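Part 2: Folding trousers and jeans for the Kubo drawer dividers

If you've got this far, your dividers are clipped in and you've done the T-shirts (well done, they're the boring bit). Jeans are more fun, I promise! I've written this the way I do it at home, so have a read through before you start.

You'll need a clear table that's longer than the jeans. A bed will do at a pinch, but the legs sink into the duvet and the creases wander off.

Caution: check the pockets first. I once folded a crayon into a pair of shorts and put them away until September.

1. Fasten any buttons or zips and give the jeans a good shake from the waist.

2. Lay them on the table with the back facing up, both legs stretched out, and smooth from the seat down to the hems with the flat of your hand. If there's a cartoon on one leg, like the basketball player in the number 10 shirt, go gently over it – decorated bits don't like being rubbed hard.
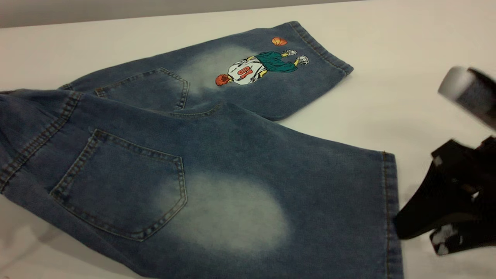
3. Bring one leg over the other, so the hems meet. Tug the side seams until they lie together.

4. You'll see the seat sticking out in a point. Tuck it in so you've got a long straight strip.

5. Fold the hems up towards the waist, stopping a little short of it, then fold again to suit the height of your divider.

Note: the strip method is my favourite for stiff denim, but it isn't the only way. Pull-on jeans with a gathered elastic waist are springier, and Miyuki Nagano, who tested the Kubo set with me, gave up on strips for those altogether. She makes a compact bundle, wide along the top and coming down to a rounded point, and lets the waistband sit near the top edge.

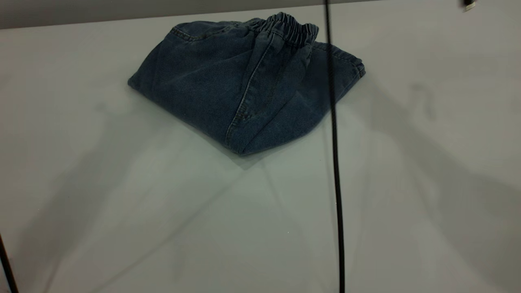 I was doubtful, but I've come round to it for the deeper Gonow drawers, where there's room for a bit of bulk. Press down lightly with both hands before you lift it, and carry it from underneath or the whole thing comes undone on the way across the room (ask me how I know).

6. Stand strips upright with the last fold at the top. Bundles go in flat, one per section.

Caution: don't force the drawer shut. If it catches, take one pair out and try again.

Next up is Part 3, socks and tights.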